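Notes from the Bremdale Robotics Club: Our Second Term of Bin Sorting

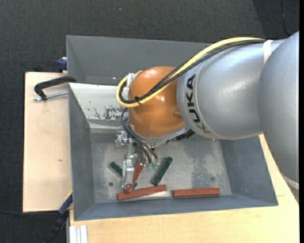

The club has now completed its second term on the block sorting project, and it seems appropriate to record where matters stand before the membership changes over in February. I have served as secretary for both terms and have kept this blog as an informal companion to the minutes, which are kept separately and are considerably shorter.

Members will recall that the task was set by the organisers of the Patano Challenge, a competition open to senior secondary and first-year college teams. Each team is required to have an arm pick coloured blocks from a bin and place them in trays according to colour. A full trial consists of 30 picks. No person may touch the blocks once the trial has begun, and any block dropped outside the bin is scored as a miss.

Our early results were modest. The software group, which calls its program Helby, had written the first version on the assumption that blocks would lie flat and well apart. Blocks tipped out of a bucket seldom do so. They lean on one another and come to rest against the walls, and the gripper was frequently sent to a point where it could close on only a corner. Much of the first term was spent on this difficulty alone.

The second version of Helby looks at the angle of each block before choosing which to attempt. If no block offers a clear grip, the arm is permitted one gentle push to separate the pile, after which it must look again. Some members felt that pushing was not in the spirit of the exercise. The rules were consulted and do not prohibit it.

Colour has been a smaller problem than expected, although green blocks are still confused with shadow when the overhead lights are dimmed. The present practice is to leave all lights on and to lower the blinds after 3 p.m.

The club logged 327 picks in the final stretch of term. The record book is available to any member who wishes to go through it, and corrections should be initialled. Funding of $3,000 from the Siddiqui bursary has been renewed for the coming year, and it will be put toward replacement gripper fingers and travel to the regional round.

New members are welcome and need no programming experience. The safety session must be completed before anyone enters the marked area around the arm, and this applies equally to returning members. Closed shoes are required and long hair must be tied back. The next item of work is the placing routine, which still sets blocks down harder than it should.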